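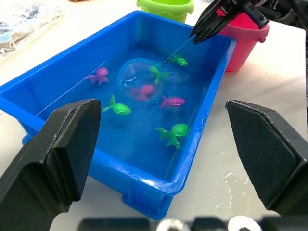
Minutes, January planning meeting, Kahsay Community Fitness Club

Print this page | E-mail this page

OK, I'm doing the minutes again, so you get them in my voice and not in proper secretary language! We met in the back studio at 7 pm and got going pretty much on time (a first). Tsegereda Teshome ran the meeting, I typed, and Dorothy Greenwood kept an eye on the clock. Apologies came in from the two Saturday spin people and from Marco.

Last meeting's minutes. Read and approved with one fix. I had written that the new mats were gray and they are green. Fixed.

Class schedule for spring. This took up most of the evening. Tsegereda wants to move the early Pilates class from 6:30 am to 6 am so people can make the bus, and I said I'd personally cry, but the room was for it. So 6 am it is, starting in March. The lunchtime stretch class stays where it is. We talked for ages about whether kettlebells and beginner yoga can share a wall at the same hour – the answer is no, they can't, we tried it in the fall and people complained every single week. Kettlebells will go to the 5 pm slot and yoga keeps 6 pm.

Dorothy asked if we could bring back the dance cardio night. Everybody loved that idea! The old instructor has moved away, so we'd need somebody new. Two names were suggested and Dorothy is going to call both of them before the next meeting. If either one says yes we'll do a single trial night first, with tickets at $5 for members and $11 for everyone else. Water and orange slices included, same as last time.

Sound system. The speaker in the front studio is cutting out again. It's fine for the first half hour and then it goes all crackly, usually right in the middle of a plank. Tsegereda got a repair quote from Trunetti for $200, and that covers the cable too. I wondered out loud if we should just buy a new one, but a decent one costs a lot more than that and the repair comes with a warranty. Moved by Dorothy, seconded by me, passed. Until it's fixed, please use the small portable speaker from the office and PLEASE put it back on the charger when you're done.

Spring challenge. Orthorpe, the running store on the corner, has offered prizes again (socks and a couple of gift cards, very nice of them). The plan is that anyone who comes to 50 classes between March and the end of summer gets a T-shirt and their name in the drawing. There was some back and forth over whether a double class counts once or twice. We voted and it counts twice, mostly thanks to a very passionate speech from the rowing group. I'll make the sign-up sheet and put it by the front desk.

Lockers. Still a mess. Drudent can swap out the broken locks but they can't come until after the spring schedule starts. Tsegereda will ask if they'd do the women's side sooner, as that's where most of the broken ones are. If you have a padlock on a locker you don't use anymore, take it off! We'll put notes on the doors first and cut the leftover ones at the end of the month.

Guest passes. Short one. Members get one free guest a month, same as before, and the guest has to sign the waiver before class and not after. The front desk has had trouble with this, so instructors, please check at the door.

Other stuff. Somebody left a really good pair of sneakers under the bench, size nine, they're in the office. The thermostat in the back studio has been set way too high in the mornings and the 6:30 crowd would like it left alone overnight. Dorothy brought lemon bars and there was a motion to thank her, which passed with a lot of noise.

To do before next time:
Dorothy – call the two dance instructors
Tsegereda – book the speaker repair, e-mail Drudent
Me – challenge sign-up sheet, new schedule for the door and the website

We wrapped up at 8:40 pm. Next meeting is in February, same room, same time. Bring a chair from the hall if you come late.

Kahsay Community Fitness Club | Contact the front desk | Copyright Kahsay Community Fitness Club, all rights reserved | Back to top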